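Mösli starter kit, reviewed after a full term with our robotics club

I run an after-school robotics club, and the Mösli kit is the first one my students have asked to stay late for! You get printed lessons, task cards and the Enesow software, where you build a routine from blocks and then open it up as real code. The shoe sorting card was our favorite by far – match the pairs, line them up, try again. Tuấn Đinh, who helps me coach, rewrote it as a race for 2 teams and the kids went wild.

Gripes? The manual runs to 243 pages and the index is hopeless, and saving a routine takes 3 menus when one would do. I'd still buy it again tomorrow. We're already practicing for the Clondulham meet in October.
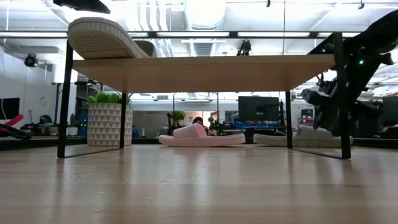
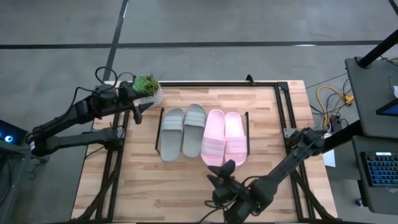 Filed under: Clubs & Competitions

Slide sandals are great for this card, by the way. Ours come in pink and gray, so even the youngest kids can tell which ones go together.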